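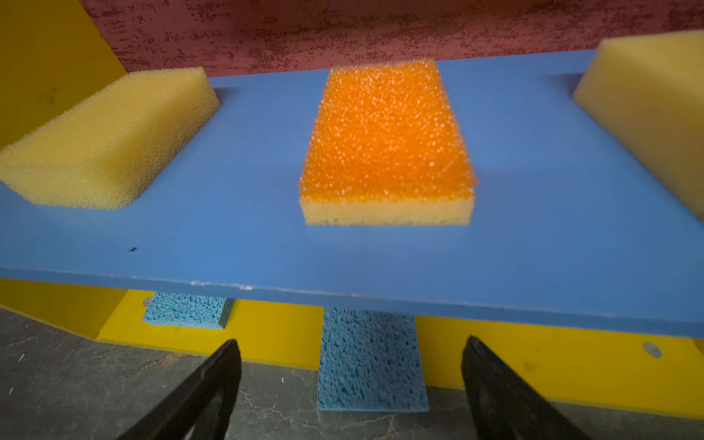 Science Desk > Machines > When Machines Go Wrong > The Squeeze Fault

Search all articles Type a word Go

Why the Robot Squeezed Too Hard

5/15/20

A robot hand with two fingers is called a gripper. To pick something up, the gripper opens, moves so that one finger is on each side of the object, and closes. The closing step is where this fault happened.

The robot belonged to a test shop called Skovitz. Its job was to take sponges from a shelf and put them in a bin. Sponges are a hard test. A wooden block keeps its shape when it is squeezed. A sponge gets thinner, so the robot cannot use width alone to decide when to stop.

How the gripper knows when to stop

Each finger had a force sensor, a small part that measures how hard the finger is pushing. The robot's computer read the sensors many times a second. When the push reached a set number, called the limit, the motor was told to hold still. For sponges the limit was set low.

What went wrong

In March the robot picked up a sponge and did not stop closing. The motor kept pulling until the fingers could not move any farther. The sponge tore. The robot then lifted its arm as if nothing had happened, and it repeated the fault on the next pick.

Hüsnü Kaplan, the technician on duty, pressed the emergency stop. This is a large button that cuts power to the motors. It does not ask the computer first, so it still works when the computer is wrong.

Finding the cause

Valquíria Quintana read the log, a list the robot keeps of everything it measures. The left sensor showed normal numbers. The right sensor showed zero the whole time, even while the finger was pushing.

The program added the two numbers and divided by two. With one sensor stuck at zero, the answer was always half of what it should have been. The program thought the grip was gentle and kept closing. A wire to the right sensor had been bent 580 times as the wrist turned, and it had cracked inside its plastic cover. From the outside it looked fine.

What was changed

The wire was replaced with a more flexible one and given a wider loop, so that it bends less sharply. The program was changed too. It now compares the two sensors. If they disagree by too much, the gripper opens and the robot waits for a person. There is also a time limit on closing, which works even if both sensors fail.

Why it matters

A torn sponge costs very little. A finger caught in the same gripper would be hurt. People at Skovitz must stay outside a marked line while the motors have power, and the power is switched off before anyone reaches in.

Words to know

Gripper: the part of a robot that holds things.
Sensor: a part that measures something, such as force, heat or light.
Log: a record of what a machine measured and did.
Emergency stop: a button that cuts power to the motors.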